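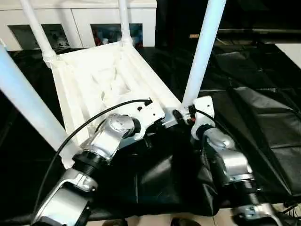 The two arms on their white mounting frame at the Wonport workshop.

Ovari has put out a new version of Siklow, its motion planning software for two-armed robots, and the folks in Wonport seem quietly delighted with it. The old planner worked out each arm on its own and then checked for bumps, while this one plans both together – a change the team has wanted since January.

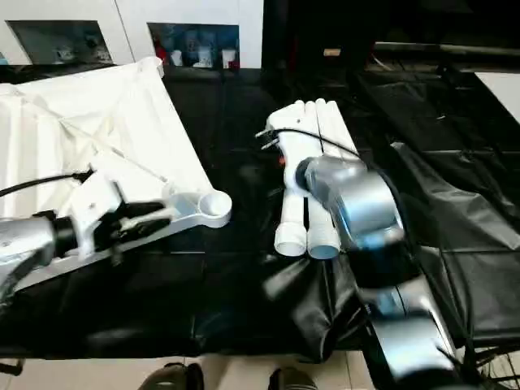 Both arms over the table, with white fabric spread out on the left.

The test set has grown to 562 planned moves, up from 113, and a full run takes some 38 minutes.
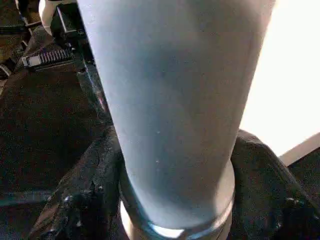 Page last changed: 5/25/18

Grip settings now live in the same file as the arm paths, which should spare everyone a good deal of hunting around. Users of the older Hayashi plug-in can keep it for now – it will be supported for another 24 weeks.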